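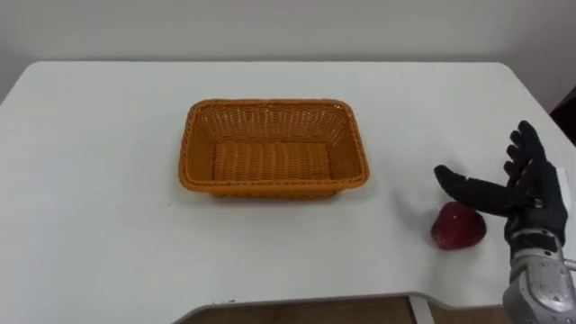
Projektbericht: Wiedereinführung von Mehrwegbehältern in der Schulmensa
Verfasser: Kadir Dağdelen

12 mal geteilt · 3 Kommentare

1. Ausgangslage
Die Mensa gibt Obst, Brötchen und Salate überwiegend in Einwegverpackungen aus. Im Rahmen des Seminarfachs wurde untersucht, ob sich die Ausgabe auf Körbe und Pfandschalen umstellen lässt und wie die Schülerschaft eine solche Änderung aufnimmt.

2. Vorgehen
Die Erhebung fand im Juni statt. Befragt wurden 69 Schülerinnen und Schüler der Mittel- und Oberstufe mittels eines schriftlichen Fragebogens. Ergänzend wurde an zwei Ausgabetagen das Abfallaufkommen nach der Mittagspause gewogen. Die Pfandschalen stellte der Lieferant Domero leihweise zur Verfügung.

3. Ergebnisse
Die Mehrheit der Befragten befürwortet die Umstellung, sofern die Rückgabe innerhalb der Pause möglich bleibt. Von den Oberstufenschülern äußerten 20 Bedenken hinsichtlich der Wartezeit. Am ersten Ausgabetag entstand an der Rückgabestelle ein Rückstau – die Pause beträgt lediglich 30 Minuten. Am zweiten Tag wurde ein weiterer Tisch aufgestellt, woraufhin sich der Ablauf verbesserte. Als Pfand wurden 2 Euro je Schale erhoben; einzelne Befragte hielten diesen Betrag für zu hoch.

4. Einschränkungen
Die Klassenstufen 5 und 6 wurden nicht einbezogen. Der Reinigungsaufwand in der Küche konnte aus Zeitgründen nicht erfasst werden und wäre gesondert zu prüfen.

5. Empfehlung
Es wird vorgeschlagen, zunächst nur die Obstausgabe umzustellen und die Pfandschalen im folgenden Halbjahr einzuführen.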